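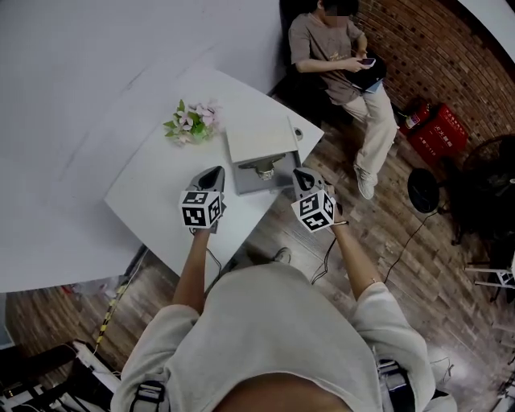 Inskip, February

**Figure 4.** Storage box open on the white table, with a small metallic object in the tray and artificial flowers to the left of the box.

### 3.2 Small containers on shared tables

The position of a small storage box on a table depends on what else the table carries. In the Plornetura survey, 600 table records were coded by Quintanilla and Haworth for the type of container, its state (open or closed) and the nearest neighboring object. Decorative items were coded in the same way as functional ones. A flower arrangement beside a box, as in Figure 4, was therefore entered as a neighbor and kept in the analysis.

A box was coded as open if its contents could be reached without moving any part of it. Lids and drawers were treated alike at this stage and separated only in the secondary coding. Contents were recorded by material where the item could not be named. Disagreements between the two coders were settled by Goodall, who had not seen the first round of codes.
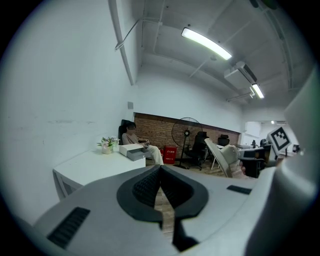 Clearance was coded separately from state. For a drawer, it was taken as the free table surface in the direction of travel; for a lid, as the space above and behind the hinge. Boxes with less than 40 mm of clearance were marked as obstructed. A drawer that extended past the table edge was not, although Boyer (personal communication) notes that such drawers are more easily knocked by a person passing the table.

The color of the table was recorded but not used. White boxes on white tables gave the coders some difficulty at the rear edge, and 20 records were returned for a second measurement. The revised values are used in all the tables that follow. Seating close to the table was noted under a separate heading and is treated in Section 3.3.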